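Le train de nuit, ce vieux rêve à 359 euros

On nous l'a vendu comme la revanche du rail sur l'avion. Depuis June, la compagnie Netau relie le port de Cernetti à la station thermale de Wanyama en une nuit, 359 euros l'aller en cabine individuelle. J'ai voulu y croire. J'ai pris le billet.

La brochure promet « le voyage retrouvé ». J'ai surtout retrouvé le bruit des aiguillages et un couloir où l'on se croise de profil. Le dîner, facturé à part, se commande cinq jours à l'avance - drôle d'idée de la spontanéité. Quant au petit déjeuner « de terroir », il arrive sous plastique.

Reste l'argument du lit. Netau assure qu'on dort à bord comme à l'hôtel, et bien des voyageurs le répètent sans avoir comparé. 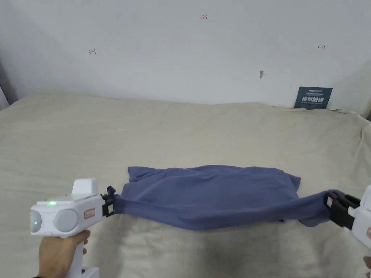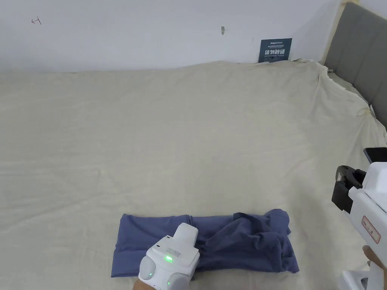 Un grand lit, drap crème et tête de lit grise.
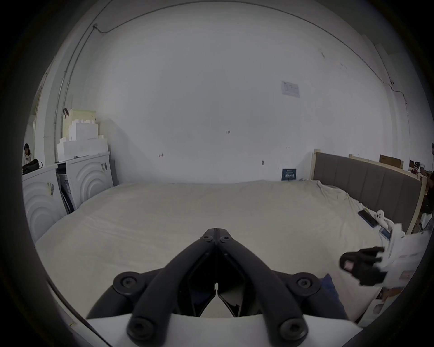
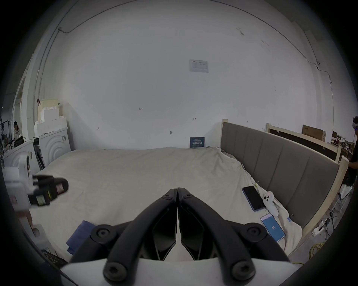

Or la couchette est étroite, et le prix d'une bonne chambre à Wanyama reste inférieur à celui de la cabine. Pour 300 kilomètres, un train de jour ferait l'affaire, s'il en restait un. La ligne a été supprimée, ce que la brochure oublie de mentionner. Je reviendrai en autocar, par la vallée de Prondent, avec un arrêt déjeuner que j'aurai choisi le jour même.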